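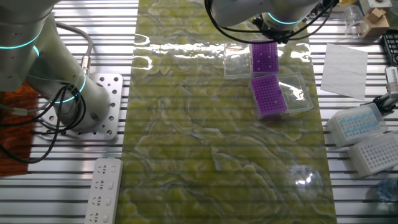
Desk Power Notes: Strip Ratings, Cord Length and Load at Brundgate

Issue item, facilities and equipment section. Text by Svenja Aigner, reviewed by Beat Lehner.

The electrical walk-through of the Brundgate building closed on November 16, 2020. It covered 233 outlet strips on three floors. Most passed. The ones that failed did so for a short list of causes, and the same causes came up in the September check at Rilline. This item sets out the limits that apply at both sites and the changes that take effect with the next equipment order.

Load limits

A standard strip on a 15 amp, 120 volt branch circuit can carry 1800 watts at most. For loads that run three hours or more, the working limit is 80 percent of that, or 1440 watts. The limit belongs to the circuit as well as the strip. Two strips plugged into the same duplex receptacle share one breaker, and in the older half of Brundgate a single breaker often feeds four receptacles on both sides of a wall. The panel schedules posted inside the panel doors were redrawn during the walk-through and can be relied on. The photocopies in the blue binders can't, and should be recycled.

Add up nameplate ratings before adding a device. If the nameplate gives amps only, multiply by 120. Nameplate figures are usually higher than the real draw, so a total that comes out under the limit on paper will be under it in practice. If the paper total is over, ask for a plug-in meter reading before moving anything. Meters are kept with Beat Lehner and can be signed out for up to five working days.

One break room bench at Rilline was metered at 2000 watts with the kettle and the toaster oven running together. The breaker had not tripped. A thermal-magnetic breaker will hold a modest overload for minutes before it opens, and the wire and the contacts heat up during that time. The toaster oven now has its own receptacle on the opposite wall.

Wire gauge and cord length

Strips with 16 AWG cords are rated for 13 amps at the lengths normally sold. Strips with 14 AWG cords are rated for 15. The gauge is printed on the cord jacket, usually every foot or so, after the jacket type code (SJT or similar). If the print has worn off, treat the cord as 16 AWG.

Maximum cord length for new purchases is six feet. Longer cords were the most common reason a strip ended up across a walkway, and the extra voltage drop, though small, adds to the drop in the branch wiring. Where six feet doesn't reach, the remedy is a new receptacle. Requests go through the Rainer ticket queue under "Building, electrical." Expect a lead time of three weeks, longer if the wall is masonry.

Daisy chains

A strip plugged into a strip is not permitted, and neither is a strip plugged into an extension cord. Thirty-odd such chains were taken apart in the walk-through. The fault with a chain is that every amp drawn downstream passes through the plug of the first strip, and that plug is where heat damage shows up. Two of the removed strips had browned plastic next to the neutral blade.

Battery backup units count as strips for this rule. Don't plug a strip into the battery side of a backup unit. The unit's overload sensing is set for its own outlets, and several manufacturers decline warranty claims on units used that way.

Surge protection

Not every strip is a surge protector. Look for a joule rating or a voltage protection rating on the label. A strip with neither is a plain outlet extender and gives no protection. The clamping parts inside a surge protector (metal oxide varistors) wear with each event, and the "protected" light is the only outside sign of their condition. If the light is out, replace the strip even when the outlets still work.

The Pliveo inventory record for each strip now has a field for the date placed in service. Replacement is due at five years for surge models. Plain strips have no fixed life and are replaced on condition.

Condition checks

Group leads should carry out the following once per quarter and enter the result in Pliveo.

Unplug the strip and look at the blades. Discoloration, pitting or a loose blade is a fail.

Run a hand along the cord with the strip unplugged. Flat spots, cuts and stiff sections are a fail. Tape over a cut is also a fail.

Insert a plug in each outlet. It should hold with clear resistance. An outlet that lets the plug sag has lost contact tension and will run hot under load.

Check that large adapters aren't pulling each other out at an angle. Use a short pigtail listed for the purpose or move one adapter to another strip.

Confirm that the strip is not under carpet, behind a radiator cover or fixed down with staples. Mounting is by the keyhole slots on the back only.

Failed strips go in the gray bin outside room 1049. Cut the plug off first. Four strips were taken back out of the bin after the last round and returned to service by people who assumed they were spares.

Heaters

Portable heaters must be plugged directly into a wall receptacle, one heater per circuit. A 1500 watt heater exceeds the continuous limit by itself. At Brundgate, heaters on the north side need prior approval, as those circuits also feed the corridor lighting. Approval forms have moved from paper to Rainer. Approvals given last winter have expired and don't carry over.

Ordering

The approved list has been cut to two models, one with surge protection and one without, both with 14 AWG cords and a circuit breaker that can be reset. Orders for other models will be returned. Strips bought on a personal card will not be reimbursed and will be removed at the next check if they carry no listing mark from a recognized testing laboratory.

Corrections to the inventory, including strips that were missed, should be sent to Svenja Aigner with the room number and the label number. Unlabeled strips will get a label on the next visit.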